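Pit bike bogs down when I open the throttle, idles fine

Randi Dalen
Posted in Small Engines and Off-Road

I bought a used Dralia pit bike for my son in October. It starts on the second or third kick and idles without trouble, but when he opens the throttle past a quarter it bogs and sometimes dies. If he rolls it on slowly it will pick up and run, but it never pulls like it should.

What I have done so far: new plug, fresh gas, cleaned the air filter and let it dry overnight before I oiled it. The seller said he put a 105 main jet in it when he fitted a different exhaust. I don't know what was in there before. The exhaust is a Nusport, no baffle. We live at low elevation, so I don't think altitude comes into it.

Is the jet too big or too small? I don't want to buy a whole new carburetor if I don't have to.

3 replies

Harish Goel
Sounds like the carb. Those cheap ones are all junk. I replaced mine and it ran great after that.

Selim Tokgöz
Don't buy anything yet. First find out if it is rich or lean. Warm the bike up, then ride it at half throttle for a few minutes and kill the engine with the throttle still held there. Pull the plug and look at it. Black and sooty means rich. White or very light gray means lean. Tan is what you want.

A quicker check is the choke. With the engine warm, put the choke on halfway and try the throttle again. If it runs better, it is lean. If it gets worse, it is rich. An open exhaust usually needs a bigger main jet, but the main doesn't do much at a quarter throttle. That part of the range is mostly the pilot jet and the needle. If your needle has clips, move the clip down one groove, which raises the needle and makes it richer. Change one thing at a time and write down where you started.

Also check the intake manifold for an air leak. Spray a little carb cleaner around the gasket with the engine idling and cold. If the idle changes, replace the gasket before you touch any jets. Do it outside and keep the spray off the exhaust. 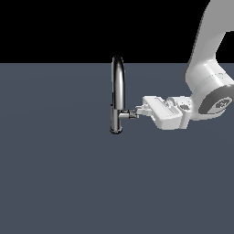 Page last modified: October, 9:40 pm

Agnes Tangen
I had the same thing on my daughter's Lunde and it was the float height. The bowl ran low as soon as she got on the gas. Take the bowl off, hold the carb so the float tang just touches the needle valve, and measure. Your manual should give the number. Look in the bottom of the bowl for grit too. I found a good bit of it in mine, and the inline filter had a split in it.

Gaskets and a jet set should be a lot less than a carburetor. The shop wanted 338 to go through the whole fuel system and I did it at home in 2 evenings.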